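How to compare fingertip pads on a hand-held gripper (without crushing a pile of cups)

Posted in March by Margit Veres

I've been swapping pads on our hand-held gripper for a couple of weeks now, and enough people have asked how I do it that I'm writing the whole thing down. It's a bench test you can finish in an afternoon, and the only fancy part is the gripper itself. Mine is the Wemen, a two-finger tool you carry around by hand, with a camera looking down at the fingers. If yours is a different make the steps should still work, you'll just be undoing different screws.

What you need

Two or three pad materials cut to the same size. I used bare plastic (no pad at all), a thin silicone sheet from Srisuk, and some self-stick felt. You'll also want double-sided tape, a sharp knife, rubbing alcohol for the old glue, and a stack of paper cups. Get more cups than you think you need! A cup that has been squeezed once is softer the second time and it'll make a bad pad look good.

Step 1: Get the fingers clean and square

Take off whatever is on there and wipe the faces down. Then close the gripper very slowly on a playing card and look at it from the side. If the card tilts, one finger is sitting crooked, and you should fix that before you go any further. I skipped this my first time around and blamed the silicone for a whole evening. Sorry, silicone.

Step 2: Cut and stick the pads

Cut both pads from the same piece. Press them down for a minute and leave them alone over lunch. Felt sheds when you cut it, so expect some fuzz at the edges, and trim only the bits that hang in front of the camera.

Step 3: Pick one grip height and stay there

Paper cups are stiff near the base and floppy higher up. If you grab one low and the next one halfway up, you're testing the cup and learning nothing about the pad. I go low, right above the bottom rim, every single time.

Step 4: Close, lift, tilt, set down

Have a helper steady the cup while you close the fingers, then let go on your say-so. Lift it a hand's width, tip it to one side, bring it back and set it down. Write down held, slipped or dented before you touch the next cup (you will not remember, trust me). I do nine cups per pad and then switch.

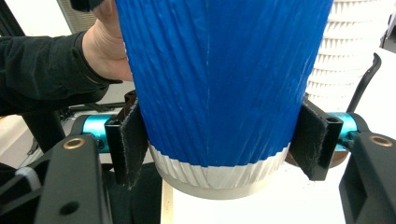
Felt pads closed on a blue cup, just above the white base.

Step 5: Check the video

I record every run and go through it afterward in Dimton, our labeling program. My folder had 2,000 frames in it, and 1,796 were good enough to use. Most of the ones I threw out were blurry from me swinging the tool too fast, so slow down between cups.

What I ended up with

Bare plastic was the worst, no surprise. It let go as soon as I tilted. Silicone held on like crazy but didn't want to release, and I knocked over four cups just trying to back away from them. Felt was the one I kept. It gives a little, it lets go cleanly, and it's kind to wrinkly surfaces where the silicone only touches the high spots.

The downside is wear. Felt frays fast, so I check the edges before each session and keep a spare pair cut and ready in a bag. It's also no good for anything oily.

Next I want to run the same test with the fingers mounted on the Bisamach arm, where my wobbly wrist is out of the picture. I'll need to set the closing force by number there instead of by feel, so if you've already done that with soft pads, leave me a comment with your starting value.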